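Thread: Teaching shifts at Drornness – what changes for us?

roya_ghaffari
Posted July 2022
I moved from packing at Farkberg to the teaching room in January. Now I pick up boxes and folders with a hand gripper, so that later the robots can learn it. The work is lighter, but my wrists complain after 90 minutes. A box held upright is the worst one for me.
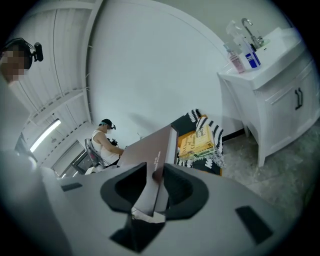 Reply 1 – kavanagh_line2
Sorry, but you are training your own replacement. We were 27 in packing, now two of us check the machine.

Reply 2 – Si-eun Cha
I do not agree fully. At our site the folder task needs both hands, and you must learn to be slow and tidy. For me this is a skill, and it should be paid like one.
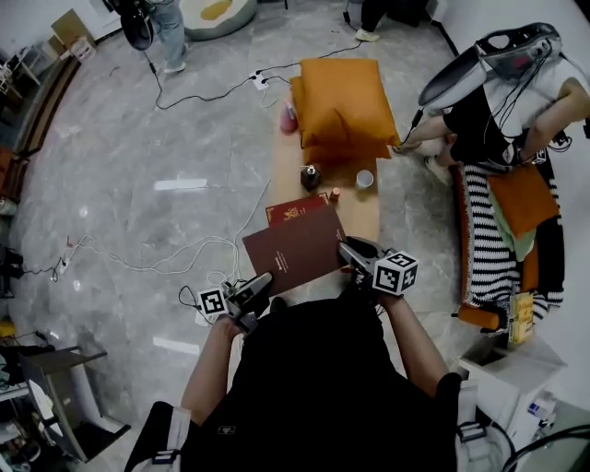
Reply 3 – kavanagh_line2
Paid like one, yes. Is it?

Reply 4 – roya_ghaffari
Not yet. We have the same rate as packing, and Dralunmont has promised to look at it. What I like is that the room is made like a home, with an armchair and cushions
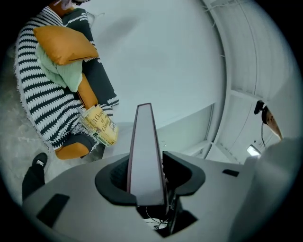 and I can talk with people while I work, which was impossible beside the belt. But I miss my old team – this I must admit.

Reply 5 – Si-eun Cha
Ask for the rate in writing. We waited 39 weeks for ours.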